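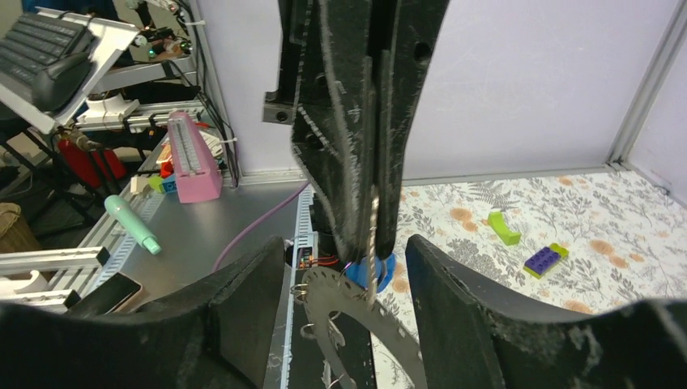
A reader going by Elow wrote under the September post that 2,000 demonstrations of one task is a poor use of anybody's time, and that the same hours spent on 20 tasks would give a policy worth having. Elow also asked why we throw away failed grasps when the failures are where the contact data is.

I have been meaning to answer both points properly, and the comment box is too small.

On the first: I agree more than I did in September. The Pellden set was planned around one movement, picking a toy block off a surface and putting it down somewhere else. The loss curve looked healthy by the time we had nearly half the recordings in, and after that it barely moved. What did move was the result on surfaces the model had not met. Plain grey tabletop was fine. A printed cloth was much worse, and the arm would close short of the block or drift towards a dark patch in the pattern.

So the plan changed. We now record in batches of 16 episodes, and between batches the layout is altered. Blocks are swapped, clutter is shifted, and the cloth goes on or comes off. A lime-green arch is a useful object for this, as it can be gripped across the thick end or over the curve, and the two need different wrist angles. A brick stacked on another piece is useful too, for the model has to settle whether it is lifting one thing or two. I label the intended answer before recording, because doing it afterwards tempts me to label whatever the arm did.

The wrist view is the one I trust least and use most. Both fingers are always in it, which gives the model a fixed reference, but they also hide a good part of the table on the approach. We tried masking them out in software. It made things worse, and I put them back.

On the second point, Elow is half right. Failed grasps are no longer deleted. They are kept in a separate folder with one of three tags:

- `missed` - fingers closed on nothing
- `slipped` - contact made, object lost before release
- `aborted` - operator stopped the run

Only `slipped` goes into training at present, and only the part before contact is lost. Henriques, our converter script, cuts the episode there and pads the rest. Trurnura, the loader, still reads padded steps as real ones if the gripper channel is missing, so check your version before using the new files.

The clock offset between the wrist camera and the joint log is also still there. It is constant within a session and differs between sessions. I correct it by hand from the first gripper closure, and I would like to stop doing that.

Next batch is cloth only, with the lamp moved to the other side.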